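The Gilik two-arm kit, two months on

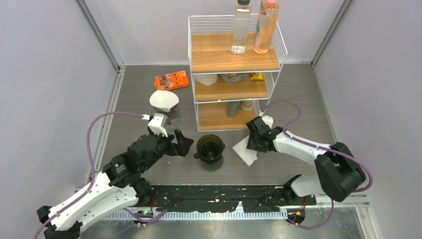
Tarek Zaki
Blog owner, part-time technician

Print this page | E-mail this to a friend

07/04/2020

A few people have asked whether I would buy the Gilik kit again, so I am putting my answer in one place.

The kit is a pair of small robot arms on a shared platform, sold by Drestov. You can also have one arm on its own, but the second costs a good deal less if you order them together. I paid £821 for the pair, with delivery on top. They came in two boxes, 5 days apart, and the second box had all the screws in it. I couldn't start until it turned up.

Putting it together took me a weekend. The manual is clear as far as the elbow joints and then gets vague. There is one drawing for the left arm and you are expected to flip it in your head for the right. I put one joint housing on backwards and had to take the arm down again as far as the base. The long white links are light and have held up well. I have no complaints about the black grippers either, apart from the noise they make when they close on nothing.

The cables are my main grumble. Mine are purple and they loop well out to the sides, so you need more width than the page on the Drestov site suggests. The clips supplied do hold them to the links, but they are fiddly to get on. Buy spares. Tillard sell a bag of 34 and they fit.

I have been using coffee things for most of my testing. There is a green pitcher with a dripper ring on top, a cone filter in a dark holder, and a sheet of white paper folded into a rough triangle. The wire rack at the back has bottles on the top tier and smaller items underneath. Paper is the hardest of the lot. The grippers come down at it well enough, but a flat sheet gives them very little to get hold of, and I have had to slow the arm right down for the last part of the move. The pitcher is easier if you go for the rim.

Reaching into the rack is a mixed story. The lower tiers have a wire rail in front and the arms don't have a lot of room to come in over it. I have had the best results by teaching each move by hand and saving it, which the software lets you do in a couple of clicks. It keeps up to 50 saved moves. After that you have to delete some, and I would like to see that changed.

I also looked at the Quaye arms before buying. They are stiffer and the manual is better, but they only come singly and you have to make your own platform. I didn't want to do that.

Support has been fair. I wrote to them twice in April and got an answer the next day both times, once with a corrected drawing for the right arm attached.

So yes, I would buy it again, with the spare clips in the same order. Next I want to try the softer finger pads, which are out of stock at the moment.

Contact | Copyright Tarek Zaki | Back to top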